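How Does a Robot Fold Your Jeans?

Posted in July by Elínborg Bjarnason

Picking up a pair of jeans is easy for you. For a robot it's a proper puzzle, and the bit that solves it is the software. I write some of it at Pokbridge, so let me show you round!

1. Grab
The program picks a spot on the cloth and tells the arm how to get there. Then the fingers close. Squeeze too lightly and the jeans slip, so we spent ages (300 tries!) getting the squeeze right.

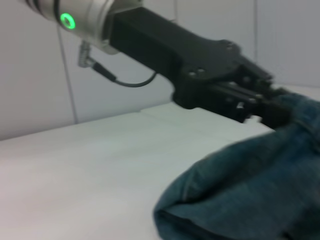

2. Pull
Two arms have to agree with each other. One part of the program, which we call Riis, sends both of them fresh instructions 30 times a second. If one arm tugs harder, Riis tells it to ease off. 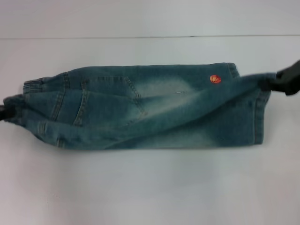 Two grippers, one pair of jeans. Spot the little orange-red badge!

3. Look
A camera near the gripper sends in pictures, and a picture is only a big grid of coloured dots. The program has to decide which dots are cloth and which are table. Grey cloth on a white table is fairly kind to it. Creases are harder, as they change shape every time you touch them.

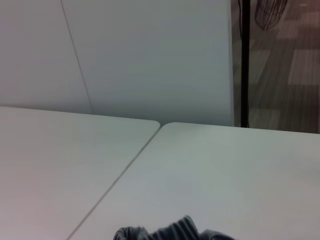
Elínborg Bjarnason
Robot software writer, Pokbridge

Want to try it at home? Lay a T-shirt on the table, shut your eyes and get a friend to tell you where to move each hand. Your friend is the software. Mine gave up after 13 goes.

Comments (3)

Marisol Mercado: My class tried this on Thursday. Lots of inside-out sleeves!

jam_toast: can it do socks

Elínborg: Not yet, jam_toast. Socks are next!

Contact us | © Pokbridge | Back to top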